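How Do You Teach a Robot to Pick Up a Bottle?
From the Hilness Robot Club pages for kids

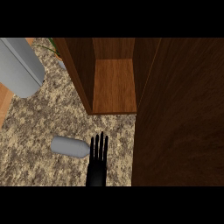
Picking up a bottle is easy for you. You see it, you reach, you grab it – done! For a robot, that one little job is a whole string of puzzles. Where is the bottle? Which way is it pointing? Where should the fingers go, and how hard should they squeeze?

The students in our club spent all of February on those puzzles, and they did it inside a computer. They work in a simulator, a kind of pretend world that follows rules a lot like the real ones. Things in it can fall, roll and bump into each other. If a pretend bottle drops on a pretend floor, you press a button and start over. No mess!

A bottle lying on its side is extra tricky. Try it at home with an empty plastic one. Lay it on a table and poke it gently. It rolls away, right? The robot has the same problem. If its fingers touch the bottle in the wrong spot, off it goes.

So the students practice, and practice some more. Team Gesau ran 166 tries in their first week, and the robot got a good grip in 133 of them. Team Drekberg had a rougher start. Their robot kept closing its fingers too early and grabbing nothing but air! They made it wait a tiny bit longer before closing, and things got much better.

"I love it when a try goes wrong in a new way," says Ayten Uçar, who runs the club. "Then we have something to figure out together."

Each try gets saved, so the students can play it back slowly and look for the moment when things went wrong. Was the hand too high? Did it come in too fast? They change one thing at a time and run it again. Scientists call this a fair test, and you can do it too, with paper airplanes or marble runs or pretty much anything.

Next up for both teams: getting the bottle to stand up straight!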